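Kudau Cable Library
Progress report to the Fontana small grants program
Prepared by Carmela Colombo, February 25, 2024

Where we are

The grant was for sorting, testing and lending out the cords, chargers and power strips that people in our building keep in drawers for reasons they can no longer remember. We asked for donations in the lobby and expected a box. By the end of the second week we had around 200 items and a complaint from the front desk, which had lost the use of one of its chairs.

Everything now lives upstairs in the sorting room. The collection falls into three groups: things we can lend, things we can't lend, and things Arturo Lombardi would like to look at again. The third group was not in the original proposal. It is the largest.

What has been done

Arturo and Mohsin Shaikh have finished a first pass on all the extension cords and about half the chargers. Each item gets a look for cracked insulation and bent prongs, then a test, then a number on a paper tag. So far 49 items are tagged and on the lending shelf. Seven have gone out and come back, one of them with a different plug than the one it left with. We have decided to regard this as a donation.

The catalog is a spreadsheet kept by Ilaria Gatti. We did try Curix, as promised in the application, and gave it a fair month. It wanted an author for every item. Ilaria entered "unknown" until she got tired of typing it, and then moved the whole list back to the spreadsheet, where it has been happy.

The tags were a small setback. The first batch had adhesive that let go overnight, so we came in to a floor covered in numbers and a shelf of cords that all looked alike. Re-tagging cost us two evenings. The new ones are tied on with string.

Spending

We have spent a little under half of the $1,000. The money went to the outlet tester, the shelving, the tags (both kinds) and a cord reel from Futatex that is much bigger than it looked in the catalog. Nives Lombardi has the receipts in an envelope and will send copies with the final report. We would like to move what is left of the shelving line into storage bins with lids. The shelving is fine, but white cables laid on an open shelf next to other white cables seem to regard it as an invitation.

What is behind schedule

Untangling. The proposal set aside one evening for it – I wrote that sentence myself and can only say that I had not yet seen the donations. It now gets the first half hour of every session, and we have dropped the rule that you may not stop in the middle of a knot, after Mohsin missed a bus.

The lending hours were supposed to be posted by now. They are drafted and should go up in the lobby in March, once we agree on what to do about late returns. Nives favors a fine. Everyone else would be glad to get fewer cords back.

The next batch

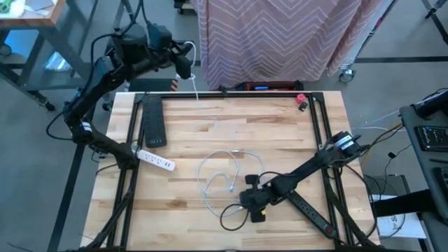
Power strips are the next category to be cataloged, and they need more care than the cords because people tend to borrow one and then plug their entire life into it. Ilaria's spreadsheet has a column for color, which does less than we hoped: of the three on the wooden tabletop, two are black and one is white, and the black one with the red switch is the only one you could describe over the phone. We will add a column for switches. The loose white cable in the middle belongs under Untangling, as does the looped black one it is lying partly across, and I have asked for both to be done before we start on the strips. The pink chevron curtain is not a grant expense.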